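Week 9 handout: looking after the hand gripper

Hamisi Shemweta, bench automation, Jullasine campus

Right, this week we leave the programming alone and get our fingers dirty. I've had a few of you ask why the gripper gets a whole session when the arm got half of one, and the answer is that the gripper is the bit that touches things. When a pick goes bad in our cell I look at the finger pads first, then the screws, then the cable, and only after that do I open a laptop. I've lost whole afternoons doing it the other way round (ask me about the Hindska job some time, I'm still a bit sore about it).

Set up your bench before you pick up any tools. I like a big sheet of plain white paper taped over the table, with a paper towel laid on one side of it for small parts. A dropped screw on white paper is easy to spot, and on the towel it won't roll. Please don't use the patterned cloths from the cupboard. I lost a screw on one in April and it's still in there somewhere, I reckon.

Power off at the wall, then open the fingers wide and have a proper look before touching anything. Get down low so you can see the inner faces, where the gripping happens. What you're after is dust, shiny patches and chipped corners. A few pale specks on a dark pad are normal and they wipe off. Chips are another story. One small chip at a lower corner I'd write in the log and leave alone, but if it has crept onto the flat face, the pad gets swapped.

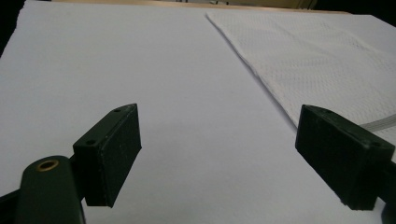 Next come the screws. The pads are held on from the top, and you want every one of them snug before you judge whether the fingers line up. Go gently! The arms are printed, with a brass insert where a screw needs something solid to bite into, and if you lean on the driver you'll spin the insert in its hole and we'll be printing you a new arm. That takes 11 hours on the Zivis printer, so you won't be finishing the lab that day. Two fingers on the driver, turn until it stops, then leave it be.

Once it's tight, check that the two faces are parallel. Close the gripper slowly on a strip of paper and tug. If it slides out at the top and holds at the bottom, one pad is sitting crooked, so back the screws off, square it up and try again. I usually need a couple of goes myself, so don't lose heart.

Now the ribbon cable. It's flat and grey and it loves to get pinched behind a finger. Work the gripper open and closed by hand and watch the cable the whole way. It should flex in a loose curve and never go tight. If you see a sharp crease, tell me before you power up again, even if everything seems to be working. Our old Seo unit had been through 400 cycles on a creased cable when one strand let go, and it took me ages to find.

Cleaning goes last. Dry cloth for the pads, then a barely damp one if the dust won't shift. No solvent on the printed parts, please, it dulls the colour and can make them brittle.

For your logbook: pad condition left and right, screws checked, result of the paper tug, cable condition, your initials. Bench 19 has the spare pads and the small drivers, and the drivers go back there when you're done.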